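Trurkero opens its doors for a December look at robot arms, real and simulated

Print this page
E-mail this release

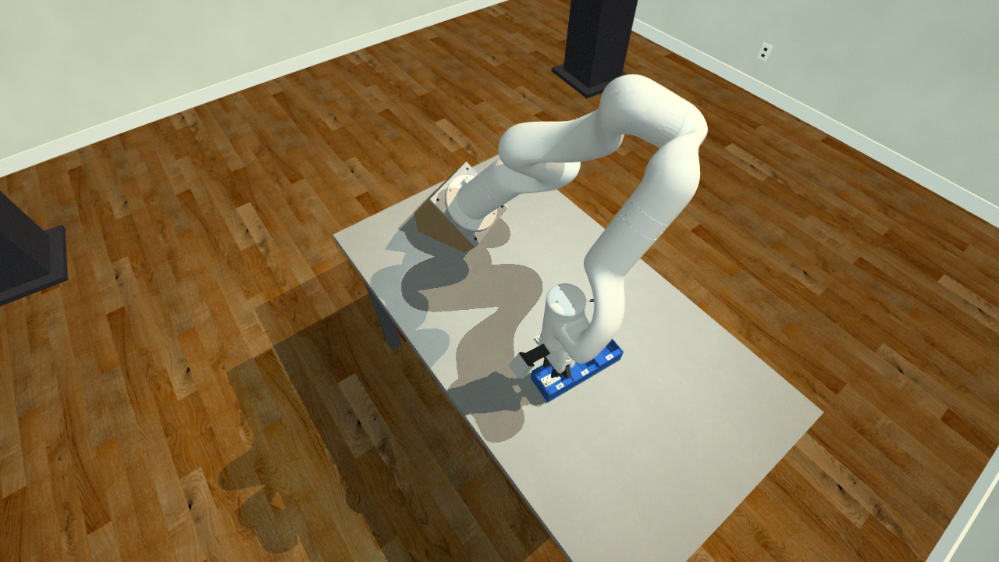 A simulated arm and gripper over the blue tray, from the computer model used in the open day demonstrations.

SKUNDANO, December - If you've ever wanted to stand next to a robot arm and ask it silly questions (well, ask us, it won't answer), come and see us at the Trurkero workshop this month. We're throwing the roller door open from 10 in the morning and we'd love to have the neighbours in.

I've been writing these releases for Trurkero for a while now and this is the first one I've been properly excited about. Our last open day was mostly a slide show and a sausage sizzle. Good sausages, mind you! This year you get to watch the work itself, and if you book a spot you can have a go at it too.

The main demonstration is called Didia, our name for the simulator we use to plan jobs before we try them on the workshop floor. You'll see it running on the big screen by the front counter. We set up a virtual room with a table, an arm and a tray, then work out how the arm should come in over the tray without clobbering the edges. We're up to 2,000 practice runs on the tray job, and I've sat through more of them than I care to admit. Some are lovely and smooth. Others made the whole office groan.

On the other side of the workshop we'll have a real arm going through a tray-handling routine behind a safety screen. It runs slower than most people expect, so there's plenty of time to follow what it's doing and pester our engineers about it. They like being pestered, up to a point.

Fernandes, the packing firm two doors down, is opening its line as well. Their part of the tour takes some 19 minutes and you'll need closed shoes, so please leave the thongs at home. We've got 64 places on the combined tour, and they're free, but you do have to put your name down at our front counter or by e-mail. The simulator demo doesn't need a booking. Just wander in.

Kids are very welcome. Anyone under 12 needs a grown-up with them on the workshop floor, and we've put together a little activity table where they can steer a pretend gripper with a game controller. My own two tried it after school and I had trouble getting them home for tea.

There'll be tea, coffee and cold drinks all day, and the sausages are back by popular demand (veggie ones too). Parking is behind the Fernandes building. The workshop entrance is flat and wide enough for prams and wheelchairs, and there's a quiet room off the corridor for anybody who finds the noise a bit much.

Doors close at 6 in the evening, with the last tour heading off at half past four.

Media are welcome from 9 in the morning for photos and a chat before the crowd arrives. Please let the Trurkero office know you're coming so we can have a visitor pass ready.

Print this page
E-mail this release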